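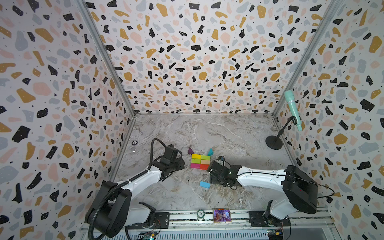

Panneaux à motif terrazzo et sol d'aspect marbre gris et blanc.

Forum Copropriété et patrimoine bâti
Sujet : Réfection du hall, terrazzo véritable ou panneaux décoratifs ?

C. Pastor
Mesdames, Messieurs,
Le conseil syndical de la résidence Prieto m'a chargé de recueillir des avis avant l'assemblée générale de mars. Le revêtement mural du hall, posé à la construction, se décolle en partie basse. Deux solutions sont à l'étude : la restauration d'un terrazzo coulé, à l'identique, ou la pose de panneaux à motif. Le budget voté ne permet pas de retenir la première sans appel de fonds complémentaire.
Bien cordialement,
Casimiro Pastor

bukham_archi
Monsieur,
Je déconseille les panneaux dans un immeuble de cette période. Le motif imprimé se répète, et la répétition se remarque dès que la surface dépasse quelques mètres carrés. Un terrazzo se ponce et se reprend localement. Il convient par ailleurs de vérifier si le règlement de copropriété protège les parties communes d'origine.

gestion_clindville
Je ne partage pas entièrement cette analyse. Notre cabinet a suivi l'an dernier un chantier comparable à Clindville : l'écart entre les deux devis s'élevait à plus de 3 000 euros, pour un hall de dimensions modestes. Les copropriétaires ont choisi les panneaux et aucune réclamation ne nous est parvenue à ce jour.

bukham_archi
Un an de recul me paraît insuffisant pour se prononcer. La question des joints d'angle reste entière – c'est là que les chocs de poussettes et de vélos laissent des traces.

gestion_clindville
Des profilés métalliques dans les angles répondent à cette objection. Comptez 700 euros, fourniture et pose comprises.

Butness
Je me permets d'attirer l'attention sur le sol. Associer un motif à éclats au mur et un décor veiné au sol charge beaucoup un espace étroit. L'un des deux devrait rester uni.

C. Pastor
Je vous remercie de ces contributions, que je transmettrai au conseil jeudi. Le règlement ne comporte aucune clause relative au décor du hall. Un troisième devis, limité à la reprise des parties basses, sera demandé.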